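Bench notebook, Kesten unit, February, a little after 4 p.m.

Mostly office things today, so bear with me, but I want it written down while it's fresh. Séverine Delorme came by from Ombridge to talk about the incubator space, and she was so generous with her time (nearly two hours, and she brought pastries!). The short version is that our application for the second round is in, and they'd like a revised floor plan before they score it.

We asked for 3,000 square feet at Gumcombe. She thinks that's a stretch for a company of 9 and suggested we show how we'd fill it in stages, starting with the front bay and the two small offices. I grumbled a bit, but I do see her point, and it would keep our share of the utilities down in the first year.

Things to fix in the packet: the power request is still the old one from Poulain's building, and the fit-up budget leaves out the bench sink completely. I had the sink on my own sheet and never copied it over, my fault. Also the lease term. We wrote twelve months and the form wants eighteen, with an option after that.
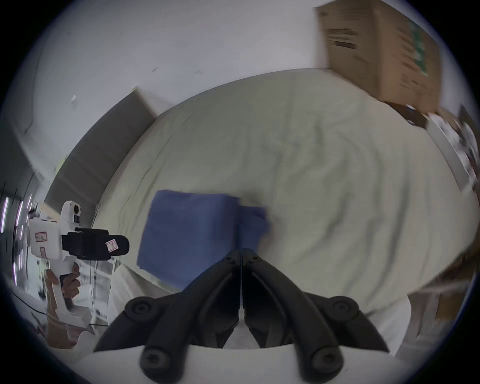 She also asked about the pitch evening, and whether we'd rather go early or late in the order. I said early, please, before everyone has had their supper and gone sleepy. They expect 300 people in the hall and want 50 printed one-pagers for the judges' tables and the front desk, so whoever is in first tomorrow, could you check the toner? I'd like the heavier paper if there's any left in the tall cabinet.

Still open: insurance certificate (I've left a message), parking, and whether we can get into the loading dock before 7 in the morning. Séverine will ask about the dock and call me back. Floor plan draft is in the shared folder, please scribble all over it.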